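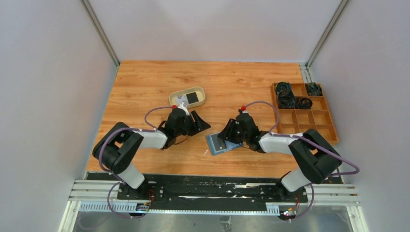

Home News Sport Community Notices Contact

Print this story E-mail this story

Kershaw library to stay open later over winter

Kershaw Library will open until 8 pm on weeknights from the start of May, after a vote by Brundura council to pay for the extra hours until the end of winter.

The library now shuts at 5.30 pm. Under the new hours the front desk will be staffed until 7 pm, and the reading room, public computers and study tables will stay open for another hour after that with one staff member on duty. Weekend hours do not change.

Branch manager Lamisi Quansah said residents had been asking for evening hours since the Flunwood branch closed for roof repairs last year.

"A lot of people work in town and get off the bus at ten to six," Ms Quansah said. "They have been returning books through the slot and reserving things online, and then having to send someone else to pick them up. High school students have had the same trouble. If you have sport after school you might get here with twenty minutes to go."

The library received 300 replies to a survey on opening hours that was handed out at the desk and left at the post office and the swimming pool. Of those, 66 per cent wanted the library open later on weeknights. The next most popular request was an earlier start in the school holidays, which the council has put off until the next budget.

Several people who filled in the survey also asked for a return of the coffee cart. Ms Quansah said the cart had been run by a private operator who had moved away, and the library would be happy to hear from anyone interested in the spot beside the bike racks. Power is available there but water is not.

Councillors spent most of their discussion on heating. The building's gas heaters were put in when the library was extended, and the ones in the reading room are on the same switch as those in the meeting room next door. Running them until 8 pm would have meant warming both rooms even when the meeting room was locked. The council agreed to have the two circuits separated before the new hours begin. The work will be done by the electrician already booked to replace the car park lights.

One councillor asked whether the money would be better spent on reopening Flunwood sooner. Council staff replied that the Flunwood repairs were paid for from a separate building fund and were waiting on roof trusses, so the two were not in competition. Flunwood is expected to reopen in spring. Its children's collection is being kept at Kershaw until then and can be borrowed in the usual way, although the picture books are in tubs along the back wall and are not in author order.

The Flunwood storytime group, which has been meeting in the church hall, will stay there for now.

With the longer day, some regular bookings at Kershaw will move. The chess club, which has been using the meeting room at 4 pm, will shift to 6 pm and has room for new players. Sets are supplied. The family history group keeps its morning time but will also have one evening session a month for people who cannot come during the day. Its members can help with shipping records, old electoral rolls and the local newspaper on microfilm. The microfilm reader has been serviced and the printer attached to it is working again.

Homework help will run from 5.30 pm to 7 pm in the study area for students in Year 7 and above. It is free and students do not need to book, but those under 12 must have an adult with them in the building. Tutors will be able to help with maths, English and science. Ms Quansah said she was still looking for someone to cover senior chemistry.

The bus timetable will not change to match the new hours. The last Flustar service towards Flunwood leaves the stop outside the library at 7.40 pm, and anyone staying until closing will need another way home. The council said it had written to Flustar asking for a later run and had not yet had a reply.

Parking behind the library is free after 6 pm. The lower gate will be locked at 8.15 pm each night, so drivers should use the upper entrance if they are likely to be late. The car park lights are due to be replaced in the last week before the new hours start, and part of the car park will be closed while that is done. The accessible spaces near the ramp will be kept open.

Borrowers will also notice some changes to loans. From the same date, the limit on reservations goes up to 80 items for home library customers and book clubs, which often order sets. The limit for other borrowers is unchanged. DVDs will go from one week to two, in line with magazines. Overdue fees were dropped some time ago and are not coming back, but replacement charges still apply to anything lost or badly damaged.

Staff will count visitors in the evening hours and report to the council at the end of winter. Councillors will then decide whether to keep the later closing time all year. Ms Quansah said the weeknights would not be judged on loans alone, and that people using the computers or sitting down to study would be included.

"Some people come in to read the paper where it's warm, and that's a perfectly good use of a library," she said.

The new hours will be posted on the front door and on the council noticeboard. Printed bookmarks with the times are available from the desk, and can be mailed to home library customers who ask for one. Questions about meeting room bookings should go to the library and not to the council office, which does not hold the booking sheet.

Print this story E-mail this story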